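December, late evening

Slept badly again, up at 2 with the wind. Gave up on bed and read the parish notes Birsen Demirtaş lent me, the ones with the Grasso family in them. The earliest entry is from 1616 and the handwriting is awful. I got through two pages. The name is spelled Grasso on one and something closer to Grasse on the next, so I still can't say it is the same line as Mother's.

Wrote to Leen Karaki over breakfast and asked whether the Zarnska registers were ever copied. She did the Plekness ones years ago and kept better records than I do. No reply yet.

Went in after lunch. Cups on the light wood table.
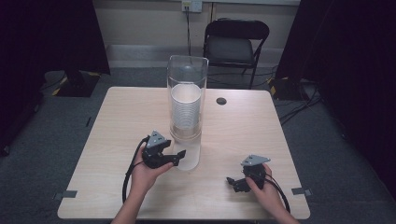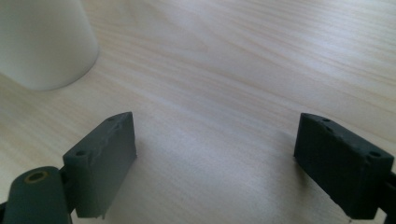
Home by dark. The bus sat at the Plekness turn for a long time and I let my soup go cold later by falling asleep in the chair. Leen had answered by then. There was a copy, but it went to her cousin in Stundonano and she thinks the baptisms are missing – only marriages and burials left. That is still more than I have. I will write to the cousin tomorrow and offer to pay for the postage.

Need to buy lamp bulbs and a new notebook, this one has nine pages left. Also must return Birsen's folder before she goes to her sister's. Knee is sore from the stairs. Rain has started, and I left the blue towel on the line.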